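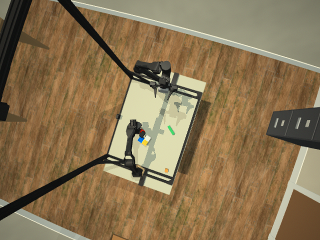

Two-arm table layout in the simulator, overhead view, with the colored blocks set out.

Equipment planning meeting, March, minutes

I'm typing these up myself this time, so blame me for the spelling. We started at 10 with coffee and went straight to the table layout, since the whole budget hangs on it.

Everybody likes two arms, one near each short end, with the black rail frame bordering the tabletop. I asked if we could save money with one arm for the first year and got a pretty loud no (fair enough!). So it's two arms, and the Stinidside quote is the one we're going with unless Rostami comes back lower before the end of the month.

Grippers: two-fingered, same on both arms. I'd like spare fingers in the first order. Agreed, 10 sets.

Blocks: the little cubes are cheap, so we went a bit wild and put down 100 in mixed colors, plus 23 of the long ones like the green one. Purnent can ship both.

Frame and poles: we went back and forth on this one forever. Gonex wants 60 days for custom rails and I think that's too long, but the stock lengths don't fit our table. I'll call them and ask about cutting stock rails to size.

Floor space: still open. The simulated room has a wood floor and a cabinet off to one side, and our real room is narrower. Somebody needs to bring a tape measure next time, and it'll probably be me.

Carried over: insurance, the second power circuit, where to store the shipping crates.

Questions about these minutes? Contact the equipment planning group
© Equipment planning group. All rights reserved.
Back to top

Related items
February minutes: table size and room choice
Quote comparison: Stinidside and Rostami
Parts wish list, spring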